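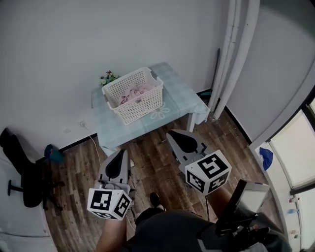 Pink wash, still in its basket on the little table.

From: Noreen Kavanagh
To: Rolalcombe Home & Laundry list
Subject: Re: Re: where does the clean washing live before it's put away?

Bhavana Kurian wrote:

> Hello all. Quick one, I hope. We've moved to a smaller flat and
> I've lost my airing cupboard and the spare bed, which between them
> were where every clean thing in the house sat until I could face
> folding it. Now it goes on the sofa, then on the floor when somebody
> wants the sofa, and then I can't remember if it's clean.
>
> Three questions:
>
> 1. Do you fold straight off the line or let it pile up?
> 2. Basket with holes or solid sides? I've got a solid one and the
> bottom layer smells a bit stale by the second day.
> 3. Has anyone given over a table to it? I've space for a small one
> against the wall in the back room but my husband says it'll just
> become a dumping ground.
>
> Also does anyone know if Kullaser still do the replacement pegs?
>
> Bhavana

Hello Bhavana, and hello everyone else, I've been reading and not posting since March so forgive the length of this.

I'll take number 3 first as it's the one I have opinions on! Yes, give it a table. A small one. Mine is the one in the photo at the top and it has been the best thing I've done for the washing in years, and all it cost me was shifting it from one room to another. It had been in the hall holding up the post. The trick (if it's a trick) is that the table has to be small enough that the basket takes up most of your attention on it. I tried the same idea on the big dining table when we lived at Skeson and your husband is quite right, within a week there were library books, a bicycle pump and half a jigsaw on there and the clothes were underneath. A little table only invites a little bit of rubbish. I let myself have the bunch of artificial flowers at the back corner, the pink and white ones, and that's the ration.

Put a cloth on it. Mine is the pale blue-grey one with the faint grid and the white flower outline, and I like it to hang well down at the front. I used to think a cloth on a laundry table was daft, one more thing to wash, but old table tops have rough bits and I pulled a thread in a good jumper on ours. It goes in with the towels every so often and comes back out none the worse. My sister in Piras swears by wipe-clean but I find clothes slide about on it when you're trying to fold, and you end up chasing a sleeve.

Number 2, holes, every time. I had a solid tub for ages and got exactly your stale bottom layer. What I've got now is a plain white plastic one with the lattice sides, nothing fancy, and the difference was plain in the first week. Mind you, if the bottom layer is smelling by day two I'd wonder whether it's going in quite dry. Waistbands and hoods are the usual culprits in this house. Feel the thickest seam, not the middle of the back, and if there's any doubt it goes back on the airer for the evening. I do also tip the whole lot out and put it back in upside down if I know I won't get to it, which takes ten seconds and makes me feel virtuous.

One warning on lattice baskets, don't put small socks at the edges. They work their way into the holes and you find them poking out like little tongues.

Number 1, now. I know there are people on this list who fold straight off the line, peg by peg, and walk back in with a tidy stack. I admire you all. I can't do it. It's either about to rain or the phone goes. So I pile, but I pile by colour, and that has turned out to be more use than I expected. All the pinks together, then the darks, then the whites, one basketful at a time on the table and the rest has to wait its turn in the bedroom. A heap of one colour looks like one job. A mixed heap looks like a punishment. It also means that when I sit down to it with the radio on I know more or less what I'm dealing with and who it belongs to. The pinks are nearly all tops and nightclothes and they're the quick ones, so I do them first and get a bit of a run up at the shirts.

The order I go in, if it's any help:

Anything that creases comes out first and gets laid flat over the back of a chair.
Then the big pieces, folded on the table in front of the basket.
Small things last, straight from basket to pile.
Basket goes back empty to the machine the same night.

That last one matters more than all the others put together. If the empty basket stays on the table somebody puts something in it, and then it isn't a laundry basket any more, it's a lost property office.

Somebody asked last month (was it you again, Bhavana?) about standing or sitting. I stand for the big things and sit for the small. A desk chair on castors is grand for this if you've a smooth floor, you can scoot over to the drawers and back with a pile on your knee. Not so good on carpet, as I learned at my daughter's.

I keep thinking I should get one of those folding boards. Has anyone used one for more than a fortnight? I saw one at the church sale for 50p and talked myself out of it on the way to the till, and I've been cross about it since.

On the Kullaser pegs, I'm afraid I don't know. The hardware shop had the wooden sort the last time I looked, in bags of 8, which seems a mean sort of number for a line of any length. I'd ring before you make the trip.

Let us know how you get on with the table. And measure the gap by the wall before you carry anything up the stairs! I didn't, the first time, and it spent a night on the landing.

Best to all,
Noreen

P.S. If anyone at the Rolalcombe end wants a solid-sided tub, dark blue, no cracks, mine's in the shed and free to whoever collects it. Fine for garden clippings, I just wouldn't put a cardigan in it.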